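Gidura Dice: wrist-view grasps at two object scales

Summary
Gidura Dice holds 765 teleoperated episodes used to test whether one grasp policy can handle objects of the same shape at very different sizes. Each episode has wrist video, joint states and gripper width. Large dice are foam, small dice are plastic.

A language prompt names the target by size and color, as in "pick up the small red die". Distractors stay on the table for the whole episode. 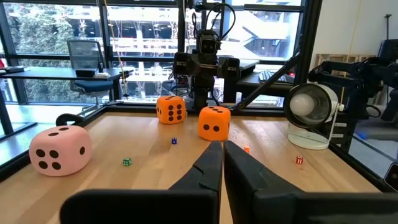
Splits
train: 699 episodes
val: 27 episodes
test: the remainder, with layouts not used in training

Results
The Nerton baseline does well on the foam dice. Most failures on the small dice are early closes, with the fingers shutting above the target. Adding gripper width to the policy input reduced these.

Known issues
Pip counts are not labeled. Orange appears at both sizes, so prompts that leave out the size are ambiguous and were removed.

Contact
Stellan Ekström, Parngate. Last updated July 1, 2020.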